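Tarkwood Family Clothing Store
Progress report to the Trajkovski Fund
Period ending October

1. Summary

The Store collects outgrown children's clothing from households in Tarkwood, sorts it and passes it on in matched sets. During the period 144 garments were received, of which 105 were fit for reissue. The remainder were sent for textile recycling.

2. Sorting and matching

Sorting has continued in the front room at Tistuvwood House, where the sofas are used for laying out items before they are folded. Tops and bottoms are first put together by colour, then checked for size, fastenings and the state of cuffs and waistbands. A red shirt with striped white sleeve trim and a pair of red shorts are shown at the laying-out stage.
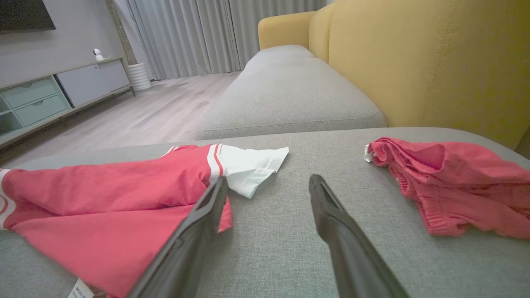

3. Storage

The grant met the cost of 4 Jeltix shelving units, all of which are now in use. Sets are stored by age band, with school wear kept apart from sports and leisure wear. Winter coats remain in the hall cupboard until hanging space can be found.

4. Next period

Sorting sessions will be held at 4 p.m. to suit families collecting after school. The Store also intends to replace its handwritten size labels and to review the stock of summer clothing. Expenditure remains within the agreed budget, and no change to the grant terms is requested.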